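Cilska Square Side Table, White

Small indoor and patio side table with a molded top and four push-fit legs. Sold flat in one carton. Made by Burus and stocked at our Bevine warehouse.

The Cilska is meant for a plant, a lamp or a couple of drinks beside a chair. The top and legs are plastic and can be wiped down with dish soap and water. Do not use scouring powder, which dulls the finish.
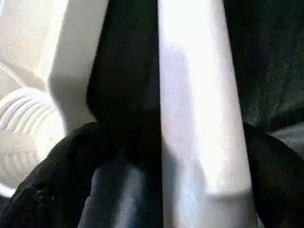

Legs are packed separately from the top and have no left or right, so any leg fits any corner. They come in plain white only. The finish is smooth and bright, and strong light will wash it out almost to pure white, so check the color in your own room before ordering a second table to match older furniture. 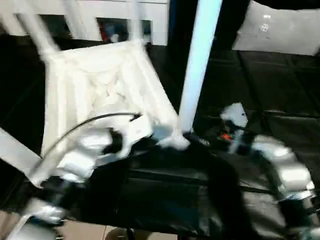
Assembly takes no tools. Lay a blanket or cloth over the floor, put the top on it face down and push each leg in with a slight twist until it stops. The ribs on the underside, including the crossed ones in the middle, should be facing you while you do this. If you are looking at a flat surface, turn the top over. Press each leg a second time before standing the table up.

The corners of the top are the strongest part. Lift the table by its rim when moving it,

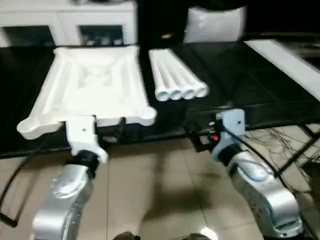 and do not drag it by a leg. On decking or gravel, check that all the legs are resting on something solid. The table is not a step or a seat and must not be used as one.

Returns and spare parts

Unused tables may be sent back in the original carton. Spare legs are sold in packs of 2 under the Villalobos parts label.
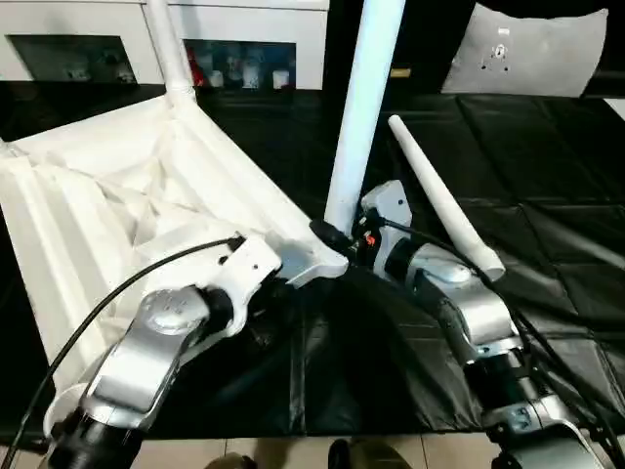 Packs ordered before August had a tighter fit and can be used on the same table as the current ones. Orders of more than 200 tables ship by freight from Bevine. Please ask for a quote first.

Page updated Friday, December 6, 2019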